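4. Loading the drying rack

Place the Forel rack on a flat surface beside the sink before loading it. Leave enough space on all sides to lift it straight up with two hands.

4.1 Cups and mugs

1. Empty the cup and shake off any loose water over the sink.
2. Check the rim with your eyes before you run a finger or cloth along it. Small marks may be stains, or they may be chips.
3. Hold the cup by its outer wall and tip it so that the open end faces down and to one side.
4. Bring the cup over the rack and lower it until the rim rests on the ribs.
5. Let go only when the cup stands without rocking. If it rocks, lift it and move it over by one compartment.

CAUTION: Do not load a cup with a chipped or cracked rim. Wrap it in paper and throw it away.

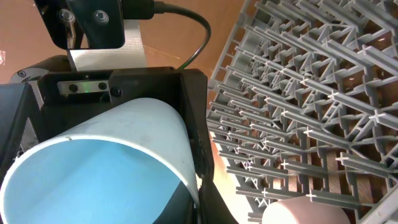
Fig. 7. White cup, open end tilted down, next to the gray rack.

Tall cups without a handle go in first, along the back. Leave a gap between cups - walls that touch stay damp and can mark each other. Mugs go in front with their handles all pointing the same way.

NOTE: The rack has no tray of its own. On a wooden counter or table, lay a folded towel under it before putting in anything wet, and change the towel when it is soaked through.

4.2 Unloading

1. Take out the front row first.
2. Turn each cup upright and look inside. Wipe out any water left in the base.
3. Lift the empty rack, then wipe the surface under it.

Gray smudges on the outside of a white cup are often metal marks from spoons or pans. Rub them with a damp cloth and a little baking soda, rinse, and return the cup to the rack.

4.3 Cleaning the rack

Rinse the rack under warm water and brush between the ribs with a narrow bottle brush. Stand it on edge to drain. Do not use steel wool - it scratches the plastic.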